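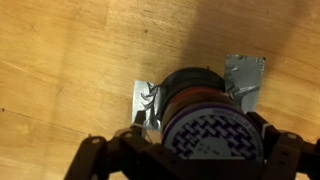 How long does linseed oil need before you can put wax over it? Longer than the can says, and in this shop in the cold months I'd give it a full week between the last coat and the first wax.

Sun 9 November

I'm writing that at the top because I asked myself the same thing back in March, never wrote it down, and had to find out all over again! The Vonden side table got its wax after two days and it went gummy under the lamp, so off it all came with mineral spirits and a gray pad and I was back to bare wood by lunch.

Anyway, today. Three test strips of ash from the Reltetport offcuts, all sanded to 100 first and then up through the usual grits. Strip A got raw oil, strip B boiled, strip C boiled cut half and half with spirits. I wiped everything off after fifteen minutes (I set the timer this time, I swear). C looks the driest by a mile. A is still shiny and smells like a salad. B is somewhere in between and a bit blotchy at one end, which I think is glue I didn't sand out.

Also weighed the oil can before and after: 818 grams down to almost nothing less, so either the kitchen scale is lying or I'm putting on far thinner coats than I thought. I'll borrow the good scale next time. 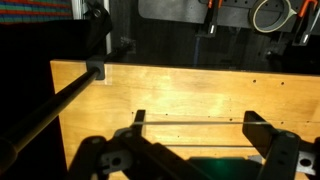
Wax, second try

The Wada paste is softer than the old tin and I like it a lot. It goes on with a folded T-shirt, you leave it till it hazes, and then you buff like mad. I did the underside of a scrap shelf first. Lovely low sheen, no streaks, although my arm is done for the day.

The Volemton stuff I'm less sure of. It hazes fast (too fast for anything bigger than a tray), and by the time I'd got to the far end the near end had set up hard and I had to go over it with a bit of fresh wax to loosen it. It smells great, mind you, sort of oranges and shoe polish. I'd keep it for boxes and handles and little things like that. 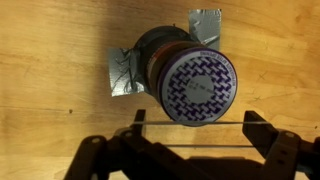

It was also the pricier of the two, so I won't be buying another tin until this one's scraped clean.

Rags went outside flat on the fence to dry, as always. Please don't ball them up in the bin, oily rags can catch fire on their own.

To do: sand the blotchy end of B and re-oil, check strip A every morning, order more gray pads (part 2610, the thin ones).

Comments

Tried the half and half mix on a maple stool and it was ready to wax in five days. Warm room though.

Did you ever try a hair dryer on the gummy wax before stripping it? Worked for me on a picture frame, might save you the spirits.

Can you post again when strip A finally dries? I've got a cutting board that's been tacky forever and I'm about to give up on it.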